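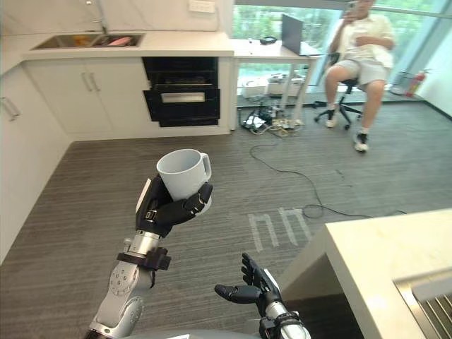
Koltari Coffee Log

4 min read

Hi! So this is the notebook I've been keeping on home brewing, cleaned up enough that other people can open it without getting a headache. It's one big table, with around 1000 brews in it, all made in my kitchen or in Athina Alexiou's (hers are marked "AA" in the cook column, which should say brewer, sorry, I copied the file from a soup project).

What's in it

Each row is one brew. You get the bean, the grind setting, grams of coffee, grams of water, time in seconds, and a score from 1 to 10. The score is just how much I liked it that morning. I know that's soft. Makis Ververidis keeps asking me to split it into sweet, sour and bitter, and I started doing that in May, so the older rows are blank there.

Grind settings are for the Jinska hand grinder only. If you have something else, treat them as "finer" and "coarser" and don't try to convert! I tried, and ended up with a whole tab of nonsense that I've since deleted.

Cups

There's a column called "vessel" because the same coffee really does taste different to me in a thick mug than in a thin one (Prodromos Petridis thinks I'm making this up, and he may be right). Values are mug, straight cup, glass and travel. Anything that still smelled of soap got the "rinse" flag, and you should probably drop those rows before you average anything.
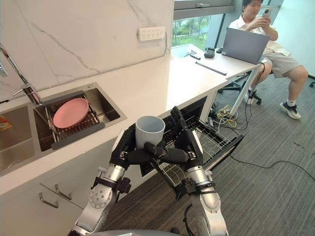

A straight cup at the open dishwasher.

Known problems

- Water temperature is missing for all the AA rows.
- "Tsolakis dark" and "Tsolakis Dark" are the same bean. Fix pending.
- 5 rows have a brew time of zero. I left them in so the row numbers still match my paper notes.
- Decaf is mixed in with everything else, look for "d" at the end of the bean name.

Using it

Take it, chart it, argue with it. If you make something from it, a mention is nice. Corrections go to me or to Styliani Vlachopoulos, who is much faster at answering mail than I am.

12 comments · 10 shares

Related
- Nellov kettle notes
- Cold brew, second try
- Cleaning a Jinska grinder
- Soup log (old)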